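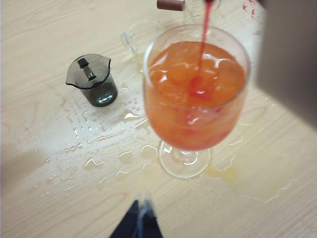
Layered drink turns streaky as soon as the red goes in
Posted in Drinks, Tuesday

I am trying to get a two-layer drink with orange on the bottom and a distinct red band. Glass is a stemmed wine glass, filled nearly to the rim. The red goes in as a thin stream from above, straight into the orange, and it billows down in dark swirls when I want it to stay put. The red is a homemade berry syrup, 40 ml per glass. I also end up with liquid all over the table to the left of the glass, and red splatters farther back. Is the fault in the syrup, the pour or the glass?

Dosik
Syrup is denser than juice, so it sinks. Pour the syrup first, then add the juice slowly over the back of a spoon. If you need red on top, thin it with water until it is lighter than the juice - test a spoonful in a spare glass. Chill both. My wine glasses hold 145 ml at a sensible level, and I don't go past that.

Nutmont
just stir it, tastes the same

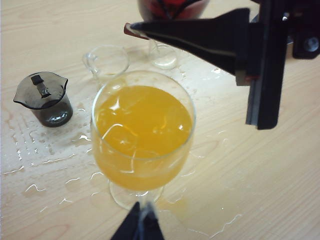 Pouring and spills

Yusof
Agree with Dosik on density. On the mess: stop the juice at nearly two-thirds of the glass and there is room left for the second liquid. Use a small cup with a proper spout, held close to the surface. A long drop gives the stream speed, and speed means mixing and splashes. Wipe the table before you start again - a glass foot standing in pooled juice can slide, and bare wood may stain. Pulp matters as well. Strained juice gives a cleaner line, though mine still blurs after around 11 minutes.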